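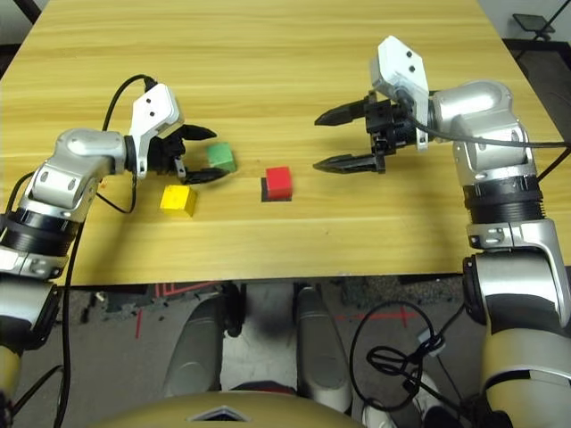
### 4. What people mean by "next to"

The word pair *next to* has a reputation for being easy. Children use it early, dictionaries dispose of it in a line, and grammars tend to file it with the other prepositions of place and hurry on to something with more exceptions. We took the same view when we planned the study, and gave it one page of the questionnaire. It ended up taking most of the coding budget.

The trouble starts with distance. Asked whether the Drumomville post office was next to the bakery, residents agreed almost without exception, although an alley, a bicycle rack and a shuttered shoe repair shop stand between the two. Asked the same question about two houses separated by a narrower gap, many of the same residents said no, on the grounds that somebody lived in the gap. (It contained a garden shed. We did not pursue this.) Aaltonen's earlier work in Arnurov had already suggested that speakers measure nearness by what could have been mentioned instead, and our results give that idea more support than we had hoped to be giving it. A shoe repair shop that has closed is apparently no longer available for mention.

Scale matters too, though less than the textbooks would like. We compared answers about streets with answers about things on tables, expecting the second group to be tidy. With a few small items in the central area of a tabletop, as with the three colored cubes in Figure 2, a speaker can take in every candidate at a glance, and there are no alleys. Under these conditions we predicted that "next to" would settle down and behave like a measurement. It did so only for people who had been told they would be checked. The rest went on using it the way they used it for bakeries: the thing next to the cup was the thing they happened to be thinking about while looking at the cup.

**Figure 2.** Small colored cubes in the central area of a light wooden tabletop.

#### 4.1 Coding

All 400 responses were coded by two people working apart. Anneli Vainio coded from the transcripts alone, while the second coder also had the maps. Agreement stood at 95 percent before discussion and somewhat lower after it, a result we have not seen reported elsewhere and do not recommend as a method. Most of the lost ground came from a single phrase, "right next to." One coder took it to mean "closer than next to." The other took it to mean "next to, and I am tired of being asked." Both readings are well attested in the transcripts, sometimes within one sentence.

We kept the pre-discussion codes for the analysis. Disputed items are marked in the appendix, and readers who feel strongly about "right" may recode them and write to us.

#### 4.2 The order of mention

A relation that looks symmetrical on paper turned out lopsided in speech. Respondents would say that the newsstand was next to the station and would not say that the station was next to the newsstand, even when we asked them outright. One man offered "the station is where it is," which we coded as a refusal. The larger or more permanent thing serves as the anchor, as has been noted many times before. What we can add is that permanence seems to be a matter of local opinion. The Arnurov newsstand has outlasted two station buildings, and older speakers there were noticeably more willing to hang the station on it.

Kiều's proposal that anchors are chosen by familiarity handles these cases well. It does less well with people giving directions to strangers, who cannot be expected to know the newsstand and were sent there anyway. Several respondents anchored their directions to buildings that had been torn down — "next to the old dairy" was a favorite — and seemed to feel that the stranger ought to have come earlier.

#### 4.3 Limits

The interviews were carried out in November, when people prefer short answers to questions asked outdoors. Indoor respondents produced longer descriptions and more hedges, and we cannot separate the effect of the subject from the effect of the radiator. The questionnaire also used "beside" in one item and "next to" in all the others, owing to an editing slip that survived four rounds of proofreading. That item is left out of the totals. Its answers were the most consistent in the study.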